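Cerkcombe Player Panel: Minutes of the December Meeting
Held in the Bauerfeind Room, Cerkcombe, at 7 pm 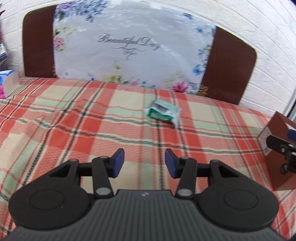 Plaid blanket in coral red, cream and mint green.

7 shares | 2 comments

Present: Bongani Chauke (Chair), Karthik Akanda (for Fokano, the publisher), and members of the panel as listed in the attendance book.

1. Apologies and minutes of the last meeting

Apologies were received and recorded in the attendance book. The minutes of the last meeting were agreed as a correct record, subject to one change. Under "Sound", the words "the rain effect" should read "the harbour effect".

2. Matters arising

2.1 The Chair reported that the list of spelling mistakes in the Nivar journal pages had been sent to Fokano. Mr Akanda confirmed receipt. All had been corrected except those in the lighthouse keeper's letters, where the odd spelling was intended by the writer. A member asked that this be made clearer to players. Mr Akanda agreed to pass the request on.

2.2 The question of whether the game should be sold with its guide book included remained open and would be taken under item 6.

3. Nivar: hidden object game, test version

3.1 The panel had been given the test version with all chapters unlocked. The Chair invited comments on the story first and on the puzzles second.

3.2 Members spoke well of the opening chapters. The ferry crossing and the search of the customs house were thought to be the strongest parts. It was noted that the brother's return in the boathouse came with very little warning, and two members had gone back to earlier chapters in the belief that they had missed a page of the journal. Mr Akanda said that a short scene had been taken out at that point to save loading time. The panel asked for it to be restored, in a shorter form if need be.

3.3 On the hidden object scenes, members were in general agreement that the later ones were too dark. The cellar was mentioned several times. Items such as the thimble and the key could be found only by clicking at random, and the game then locked the pointer as a penalty. It was the view of the meeting that the penalty should not apply on the easy setting.

3.4 There was discussion of words with more than one meaning. "Bow" had been taken by some for a ribbon and by others for the weapon, and both were in the picture, with only one of them accepted. Mr Akanda undertook to have the word lists read through again.

3.5 The sliding tile puzzle in the observatory was considered by most members to be too long. One member asked for her disagreement to be recorded, as she had found it the best puzzle in the game and would be sorry to see it made easier. It was agreed to recommend that the puzzle stay as it is and that the skip button appear sooner.

4. Hints and skips

4.1 The hint button in the test version takes 48 seconds to refill on the standard setting. Members felt this was fair in the early chapters and rather slow in the cellar and the observatory. Mr Akanda explained that the time could not at present be set scene by scene.

4.2 The panel considered a proposal from Fokano that extra hints might be bought with the coins earned during play, at 250 coins each. Several members were opposed. They pointed out that a player who was in difficulty would have few coins, and that coins were also needed to furnish the cottage. A member asked for an assurance that coins would never be sold for money. Mr Akanda stated that there was no plan to do so but that he was not in a position to give an assurance on behalf of the company. The Chair asked that a written reply be brought to the next meeting.

4.3 Resolved: that the panel does not support the sale of hints for coins in its present form.

5. Saved games

5.1 Members reported that progress had been lost when the game was closed during a chapter ending. Mr Akanda said that the fault was known and had been traced to the film clips. Until it was corrected, players were advised to wait for the map to appear before leaving the game.

5.2 A request for more than one player profile was noted. Households in which the game is shared had found that a second player could not begin without wiping out the first player's cottage.

6. Guide book

6.1 Mr Akanda tabled a draft of the contents page. The panel thought the guide should give a gentle clue for each puzzle before the full answer, and that the two should not be printed on the same page. Opinion was divided on whether it should be free with the game or sold on its own. No decision was taken, and the item will be carried forward.

7. Any other business

7.1 A member asked whether the music could be made available separately. Mr Akanda would enquire.

7.2 Members were reminded that the test version may not be lent or copied, and that remarks on the ending should not be posted where other players might read them before the game is released.

7.3 The Chair thanked Mr Akanda for attending and for his full replies.

Actions

Mr Akanda: restored boathouse scene; review of word lists; written reply on coins; enquiry about music.
Mr Chauke: to send the panel's recommendations under items 3 and 4 to Fokano.
All members: to return their comment forms on the final chapter to the Chair.

The date of the next meeting will be sent to members with the agenda.

2 comments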